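Does a Living Room Need to Be Put Away?

The January advice is always the same: clear every surface. I don't buy it. A sofa exists to be sat on, and people who sit down bring their stuff with them.
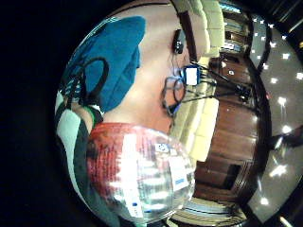

I tried the empty look for 39 days. The clutter moved to the bedroom - and I couldn't find my keys. Xuelian Kang swears by a nightly reset, but she also owns a Skovbridge cabinet I wouldn't pay $630 for.

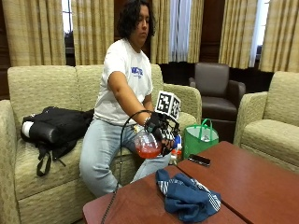
So should you tidy before guests come?

Clear them a seat and a spot for a glass. I'd leave the rest.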